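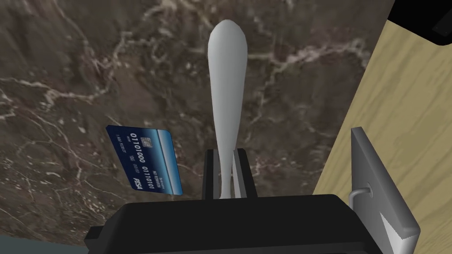
Render: long white handle-like object in the gripper, dark marble behind.

Gelano – phone charging log

Gelano is a table of charging sessions for 44 phone models. Each row is one session, from plug in to full or to the point where the tester stopped it. The current release is dated October 2024 and has over 2000 rows.

Files

sessions.csv – one row per session
models.csv – one row per phone model, with listed battery size and listed charging power
chargers.csv – the chargers and cables, by short code

Collection

All sessions were run at the Jilledholm bench on mains power, with the phone lying face up and the screen off. Room temperature was held at 22 degrees C. Power was read with a Sivier inline meter every 2 seconds, then averaged per minute. The raw readings are too large to ship here, but the averaging script is in the tools folder. 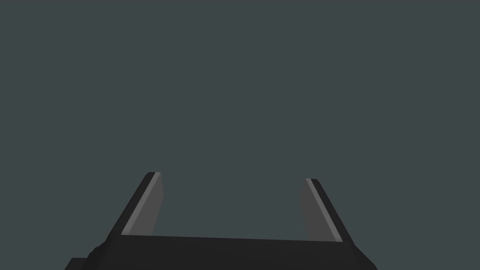

One user of the July release wrote in to say that the end times looked too late on phones that trickle for a long while after showing 100 percent, and asked for the time of the first 100 percent reading as its own column. It was added as t_shown_full. The old column, t_end, still marks when the draw drops to idle.

Columns in sessions.csv

model_id, charger_id, cable_id
start_pct, end_pct – battery level as shown by the phone
t_shown_full, t_end – minutes from plug in
peak_w – highest one-minute average
note – free text, often empty

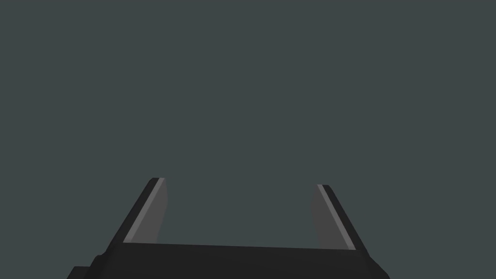 Missing values are left blank. A blank in t_shown_full means the session was stopped early – check end_pct before dropping the row. Wireless sessions have no cable_id.

Known problems

Two models were tested with a third-party charger only, so their peak_w values should not be compared with the listed power. Battery age was not controlled. Some phones were new and others had been in daily use, and models.csv only records which of the two applies.
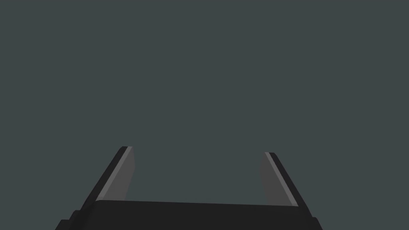
Phones with a charge limit turned on by default were reset before testing. If a system update came in between sessions, the note column says so, but the version number was only logged from July onward.

License

CC BY 4.0. Please cite as Gelano and give the release month.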